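# Milleck Grooved-Top Service Bench

The Milleck bench is intended for repair shops, training rooms and refurbishing centers that handle desktop computers in quantity. The work surface is built from extruded aluminum profiles, with parallel grooves running the length of the top. A full tower can be laid on its side with the panel off and space left beside it for a parts tray.

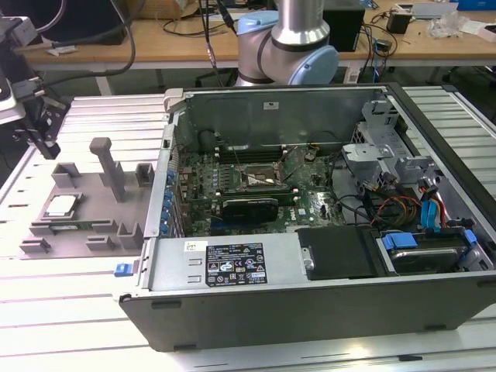
The standard model measures 60 inches by 60 inches and is supplied with two adjustable feet on each side. Customers who require a longer surface may join several benches end to end using the Firholm connecting kit, sold separately.

## Frame and care

Uprights and crossbeams are made from the same family of grooved aluminum profile as the top. Panels and accessories may be fixed along any open channel.
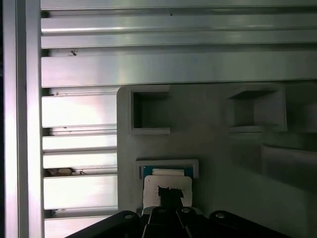
Channels collect dust and small scraps in normal use. They should be cleared with a soft brush or a narrow vacuum nozzle at the end of each month. Abrasive pads will mark the finish and are not covered under the warranty.

## Suitable tasks

- Fitting and removing processors and memory modules
- Replacing graphics cards, hard drives and power supplies
- Inspection and cleaning of opened cases 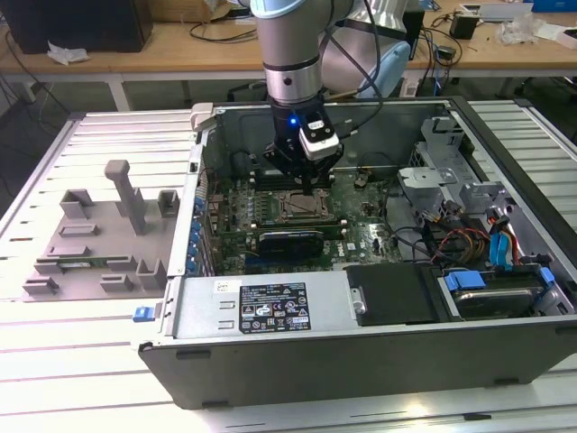 Grounding points must be connected before any case is opened. The bench has been in production since November, and over 2,646 units have been delivered. Requests for quotations should be addressed to Krystyna Lis, Institutional Sales. Questions concerning spare parts are handled by Custódio Bastos.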